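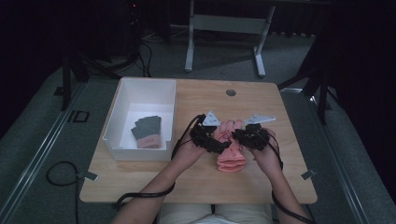

Glove sorting, a thread for anyone who has inherited a drawer like mine

1/ The pink pair and the green ones with pink cuffs have lived in the same bag since we left Plillstead, and I finally got them onto a table with an open white box to put them in. It has taken me far too long to get round to it!

2/ My rule is one glove at a time, laid flat in the box with the fingers all pointing the same way. Folding them into a bundle feels quicker, but then you're back in the cupboard in June pulling at a knot of cuffs (ask me how I know).

3/ The ribbed cuffs are the fiddly part. They roll over on themselves and go into layers, so I hold the glove upright and ease the cuff down with my thumbs before it goes anywhere near the box.

4/ Damian Wilczyńska asked whether I keep odd ones. I do - a single left glove is perfectly good for holding a rose stem while the other hand does the cutting, and I've done that for 7 years now without regret.

5/ A shallow box is better than a deep one for this, I think. The deep one I had from Walczak swallowed everything, and I bought two new pairs before I found the old ones at the bottom, which still annoys me a bit.

6/ Next up is the scarf shelf, and I'm told there are 17 of them, though I'd like a recount. If anybody has a nice way of folding the very long woolly sort, do tell me, I'll put the kettle on and read every reply.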